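okay laundry thread bc I said I would and it's nearly 11 at night and I'm still not done

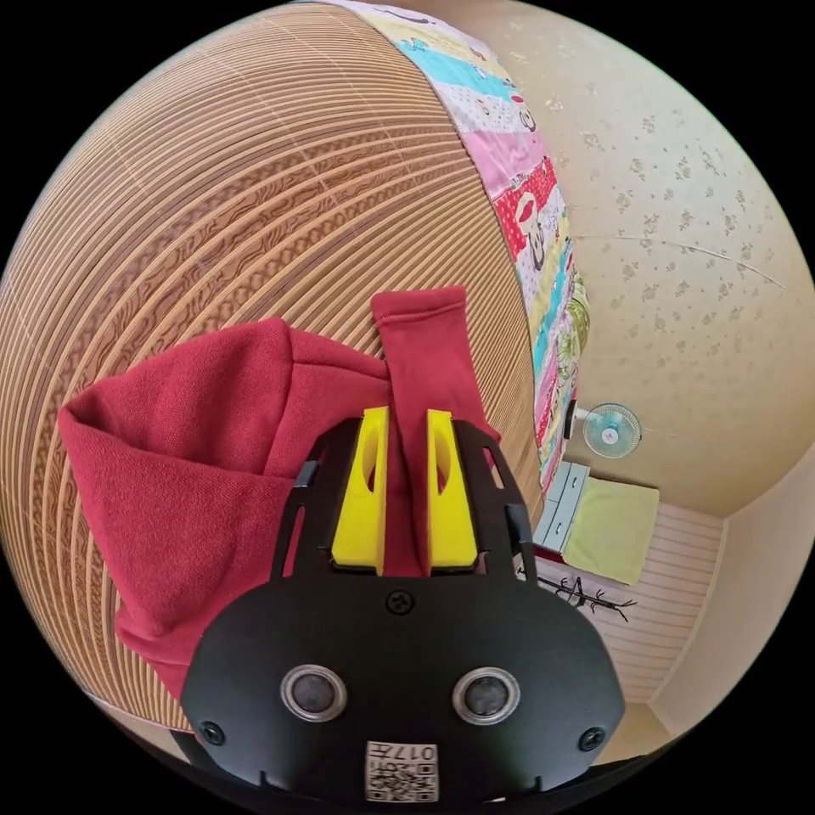 1/ So the flat I'm in (Toliseck building, top floor) has no dryer and one window that opens. Everything I own gets folded or it gets wrinkled, no in between. I used to fold on the bed, which meant I folded nothing, bc the bed is where you lie down. Now I do it on a mat. Woven one, tan and light brown, thin slats, and a red sweatshirt or hoodie dumped on it all crumpled is pretty much what every load looks like at the start. Soft knit is the worst for this. Doesn't hold a crease, just slumps. Anyway. Thoughts.

2/ Mat first bc people keep asking. It's a floor mat. It's meant to go under a chair or something. I got it secondhand and paid too much for it, and I've had it two moves now. It rolls up behind the door.

3/ Why not a towel. Towels grab. You try to smooth a sleeve flat and the towel comes with it. Slats let the fabric slide, you can square up an edge with the side of your hand and it stays put more or less

4/ downside: lint. Lint gets down between the slats and lives there. I take it out on the landing and whack it. Sorry to the downstairs people

5/ ok folding. Heavy stuff first. Sweatshirts, hoodies, the big gray cardigan I can't get rid of. You have energy at the start and none at the end and socks don't care

6/ sweatshirt method, the one I landed on after trying like every video:
face down
shake the sleeves out so they're not twisted at the elbow
one side in to the middle, sleeve folded straight back down
other side same
bottom up a third, then again
flip

7/ the sleeve step is where it all goes wrong. If the sleeve is twisted it makes a lump and the lump goes through the whole stack. Pull from the cuff first, THEN lay it. I skipped this for years

8/ if there's a hood, the hood goes down flat onto the back before anything else. Do not tuck it in after. You get a ball

9/ someone in replies said "just hang them." I have a rail. The rail is from Gongate and it holds maybe a coat and a half before it leans. Also knits on hangers get those shoulder bumps and then you look like you have four shoulders

10/ reds. Wash them alone, I don't care what the detergent says. I use the Varela one in the plain bottle and it's fine and I still wash reds alone. I had a white pillowcase once. I have a pink pillowcase now

11/ also inside out. Keeps the outside from going fuzzy. And cold. Takes longer to feel clean but it's clean

12/ drying without a dryer in December, for the ones who asked. Rack in the hall, window open a crack even tho it's freezing, fan on low pointing at the thick bits. Cuffs and waistband are always last. If the cuff is cold against your cheek it's not dry. Yes I hold laundry to my face

13/ do NOT fold it if the cuffs are still damp. I did this with a whole stack once and put it in the drawer and went away for the weekend. Had to rewash everthing, drawer smelled like a pond

14/ pockets. Check the pockets before the wash, check again when you fold. In the last month: a bus ticket (dissolved), a hair tie, a receipt for soup, one (1) almond

15/ ok storage. I file stuff upright in the drawer, like folders, so I can see the edge of each one. Stacking flat means I wear the top 2 things forever and forget I own the rest

16/ for upright to work the fold has to be the same width each time. That's what the mat is good for btw. Lines. I count it off by eye on the slats, fold to the same line, done. They come out matching enough to stand up

17/ matching ENOUGH. I'm not measuring anything

18/ drawer dividers: tried the Tovivholm ones. Springy kind. Fine for socks and underwear, useless for sweatshirts, the drawer pushes them over. I use a shoebox lid cut in half. Works better, cost me zero

19/ q from a reply: what do you do with the stuff that's not dirty but not clean. The chair pile. I have a hook. One hook. When the hook is full, the bottom thing gets washed. That's the entire system and it's held up since spring

20/ other q: ironing? no

21/ ok a bit more, shirts. Only button the top one and the middle one before folding. All the buttons is a waste of your life and none of them means the collar slides off sideways

22/ tees I do last before socks bc I can do them without looking. Put a show on. Tees are the reward

23/ socks I pair but don't ball. Balling wrecks the elastic. Lay one on the other, fold in half, stand them up in the shoebox lid. Odd ones go in a bag on the doorknob and wait. Some have been waiting a very long time

24/ how long does all this take me: one show and most of a second one. If I leave it a week then it's three and I'm mad the whole time. So small loads. That's prob the main advice if you only read one of these

25/ somebody said 3000 people looked at the first laundry thread, which is more than have looked at anything I ever posted incl. the one about my actual job lol. Hi. Go check your pockets

26/ oh and the mat, before you ask again, no it doesn't leave marks on the clothes. It leaves marks on your knees. Put a cushion down

27/ right. Still got towels to do. Towels I fold in thirds the long way then in half, edge facing in, and that's a whole other thread bc ppl get so heated abt towels. Tomorrow maybe. night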